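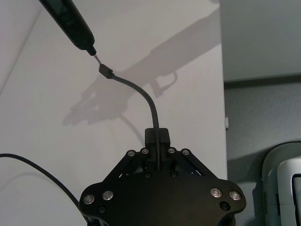

Delia Wrenfield
Glaze technician, Handinport pottery workshop

24th February

Opened the small kiln at nine. Batch 50 and batch 51 of the Gazi clear were both in there, on the same shelf, on tiles from the same slab. The cones on the middle shelf agree with the controller, so for once I'm not arguing with the firing.

Batch 50 is the old recipe with no changes. It came out as it has since January: good surface on the white body, pinholes on the red. The pinholes are worst along the thick edge where the glaze rolled over the rim of the tile. On the flat they are fine enough that you feel them with a fingernail before you see them.

Batch 51 has the Nistel feldspar swapped in for the old one, same weight. Pinholes on the red body are mostly gone. There is some crazing in the lower right corner of two tiles, which could be the thin dip or could be the extra sodium. I put ink on all of them and will look again after lunch and once more in a week, because the last lot looked clean on day one and had a full net of lines by day six.

Mixing notes, since I didn't write them on the bucket. Dry weight 420 grams, water 314, sieved twice through the 80 mesh. It was thicker than I like. I let it stand overnight and it had settled hard by morning -- took a good five minutes with the stick to bring it back. A little Epsom salt helped. Whoever mixes the next one should add the bentonite dry with the other powders and not at the end like I did. It made lumps and I lost a fair amount in the sieve.

Dip was a count of three on everything. I waxed the feet first. Two tiles slipped in the tongs and have bare marks near the top; ignore those when comparing.

The Cadurau red. We are down to the last two bags of the old delivery and the new one is a different color out of the bag, more orange. I wedged a little of each and cut a shrinkage bar from both. They're drying under plastic on the rack by the sink. Please don't move them to the heater. The old body shrinks evenly if it's left alone and bends if it isn't, and I'd like to know whether the new one is the same before we throw anything big with it.

I also want to try a slower bisque on the red. My guess is that a lot of the pinhole trouble is gas still coming out of the clay when the glaze has already sealed over, and the feldspar swap is only covering for it. Plan is to hold for an hour near the top of the bisque, then glaze half the tiles with 50 and half with 51. If 50 comes out clean on the slow bisque we can keep the cheaper recipe.

Other things:

Bottom element on the small kiln is sagging in the left groove. Still works. Pinned it back while the kiln was cold.

The good scale drifts if the door is open. Zero it between every powder.

Iron oxide jar is nearly empty, order more with the whiting.

After lunch: ink wiped off. Batch 51 shows lines on three tiles, not two. All three are on the white body, none on the red. So the Nistel swap may suit the red and not the white, in which case we end up running two clears and labeling the buckets properly. Leaving the tiles on the window shelf, face up, numbers on the back in pencil.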